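Handout 6. Reading notes for the seminar on attribution: who designed the Findholm studio?

08/10/2026

## 1. The usual story

Most guidebooks give the Findholm studio to Chettiar alone. You will find the claim repeated in gallery leaflets, in obituaries and on the plaque by the gate. Repeating a claim doesn't add evidence to it. When we trace these versions back, nearly all of them lean on one essay, printed in a July exhibition catalogue and written by an admirer who gives no sources at all.

Read the essay before the seminar. Mark every sentence that reports a document, and then every sentence that only reports a feeling about the building. I expect the second pile to be a good deal bigger.

## 2. What survives

- Two drawings of the north front, unsigned. The lettering is often called "unmistakably Chettiar's". Compare it with the Vurkcombe chapel sheets and see whether you'd still say unmistakably.
- A timber merchant's bill for 400 boards, made out to Cosovska. Supporters of the usual story say she was only running errands. Perhaps she was. The bill doesn't say so.
- A letter from Chettiar to the client, which speaks of "our scheme" throughout. "Our" may mean the office, the pair of them, or nothing much.

The site diary is missing. Be wary of any writer who tells you what was in it.

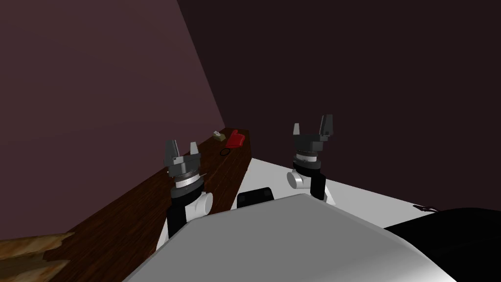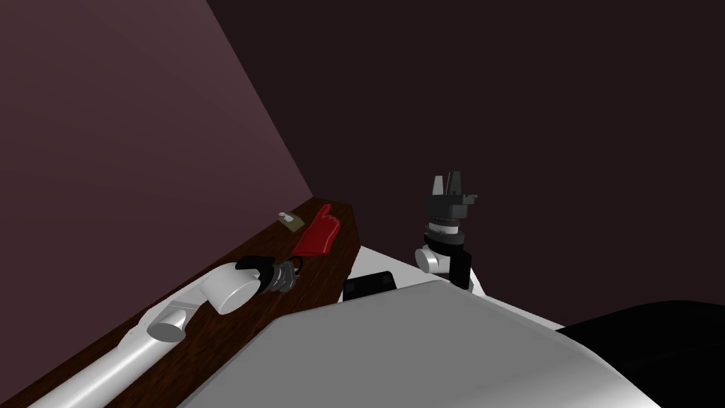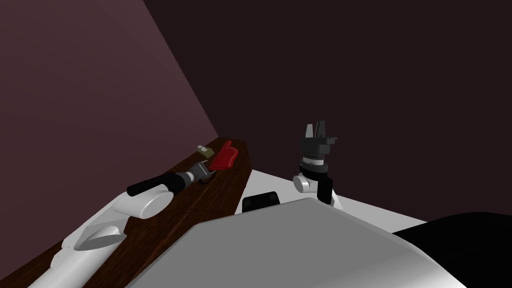
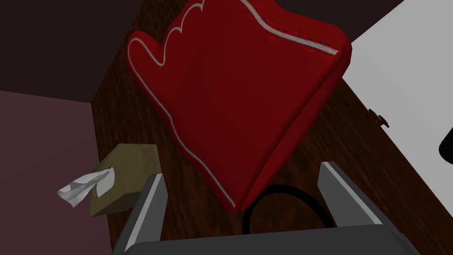 *Department of Architectural History, Vurkcombe School of Art*

## 3. The apprentice problem

Cosovska joined the office as a pupil and left as a partner, and the studio falls somewhere between. Older writers treat everything made by a pupil as the master's work. Newer ones sometimes swing the other way and find a forgotten genius behind every drawing board. Both habits save the trouble of looking.

Ask duller questions. Who was on site? Who ordered the materials? Who could change the plan once the walls were up? At Findholm we can answer the second in part and the others hardly at all.

The roof is where people get excited. It has a split ridge, which Cosovska used again in her own houses, and this is offered as proof that she drew the first one. But pupils copy what they have seen built. A later echo can point in either direction, and you should say as much if it comes up in your essay.

## 4. A word on style

"It looks like a Chettiar" is where an argument might begin. Too many essays last year stopped there. If you rely on style, name the feature, say where else it appears, and look for it in work by people who never met either architect. The deep window seats at Findholm, for instance, are praised as a personal signature in almost every account. Go through the pattern books of the period and you will find them everywhere.

Be just as hard on the photographs in the catalogue. They show the studio after the east wing was rebuilt, though the captions don't mention it.

## 5. For the essay

1,000 words, not counting notes. Choose one:

- How far does the timber bill change the case for Chettiar as sole designer?
- Is "the office of Chettiar" a fair label, or a way of ducking the question?

You may conclude that we can't tell. If you do, say exactly which missing document would settle it and why. Marks are lost for "arguably", "clearly" and "it is well known that" wherever no footnote follows.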